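Speaker Notes
Session 4: Storing What We Give - Inventory Practice for Donated and Promotional Goods
Delivered on behalf of the Eberhard Foundation for Community Giving

Opening (two minutes)
Good afternoon, and thank you for joining this session. The Foundation has been asked to speak on the handling of small gift items between the time they arrive and the time they are handed out. Most of our member organizations receive such goods in November and distribute them well into the spring. Please hold questions until the end of part two.

Part one: Receiving
The first point concerns the receiving log. Last year our central office accepted 889 separate items from corporate donors. Of these, 206 arrived with no packing list. Staff time spent tracing those items was greater than the time spent on all the others combined.

We now ask every donor to send a list before the shipment leaves. Drikix, our largest donor of stationery, does so by email. Mukico encloses a printed sheet in each carton. Either method is acceptable. A delivery with neither is held at the desk until the list is supplied.

[Pause. Refer to the sample form on page 3 of the handout.]

Each item should be given a line of its own, even when several come in one carton. Record the condition of the outer packaging, the date received, and the initials of the person who opened it. Do not record an estimated value at this stage. Valuation is handled separately by the finance office and follows its own schedule.

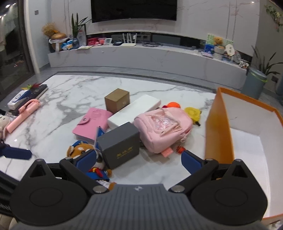 Part two: Sorting and shelving
Once the log is complete, items are sorted by intended recipient. Our categories are children, adults, and general. Member organizations may add others, but we recommend keeping the number small. One regional office worked with eleven categories for a season and found that the same article was regularly filed in two places.

Fragile goods go on the lower shelves. Paper goods should be kept off the floor and away from outside walls, where damp is a common problem in older buildings. Soft toys are stored in closed bins with the tags left on. Recipients and their families often wish to see the care instructions, and removing the tag makes a safety recall very difficult to follow.

[If time is short, skip to the Brullelska figures.]

The Brullelska branch moved to this system in the spring. Its storeroom holds 1,000 items when full. Before the change, a shelf check occupied two employees for a full day. It now takes one employee 80 minutes, and the branch runs it every month.

Part three: Release
No item leaves the storeroom without a matching line in the release log. This applies to staff events as well - a point on which we receive regular inquiries. Items returned after an event are logged again as new arrivals.

[Invite questions. Blank forms are on the table by the door.]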